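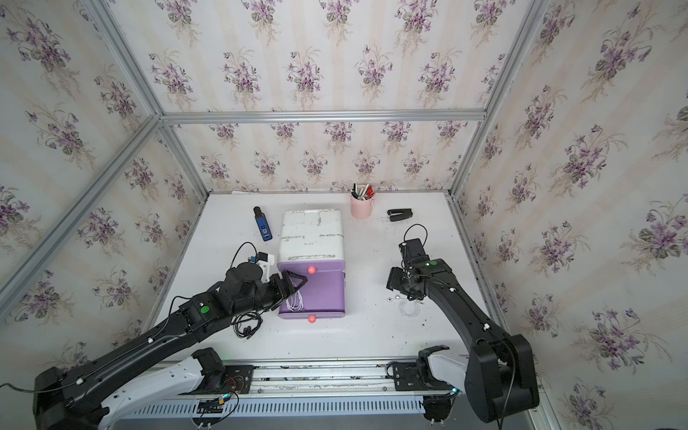
What happens to a bench job once the sorting is automated? The job stays on the rota, but most of its hours move from handling goods to checking, clearing faults and deciding what the machine should be shown next.

Clastari refurbishes small office equipment at its Banbridge site. Until last September a shift of 11 sorted returned cables, earphones and desk items by hand. Six now do so. The other five were retrained on the two-arm cells, which Beaudoin supplied and the site's own fitters maintain.

Cables remain the awkward part. A coiled lead has no fixed shape, so a grip that suits one may miss the next. Operators guide the arms through each new item, 20 runs at a time, and mark the failures. Small drawer units serve as the practice target — a drawer has to be open far enough to take the coil. 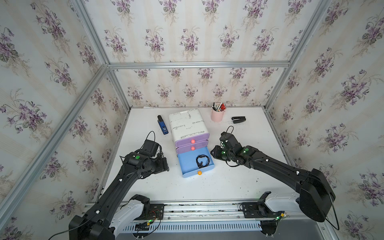
Pay and hours

Cell operators moved up one pay grade after 55 hours of training. Staff on the manual line did not, and the union has raised it. Night work has ended for both groups. A second site, Dilliseck, will receive cells only when the grading is settled.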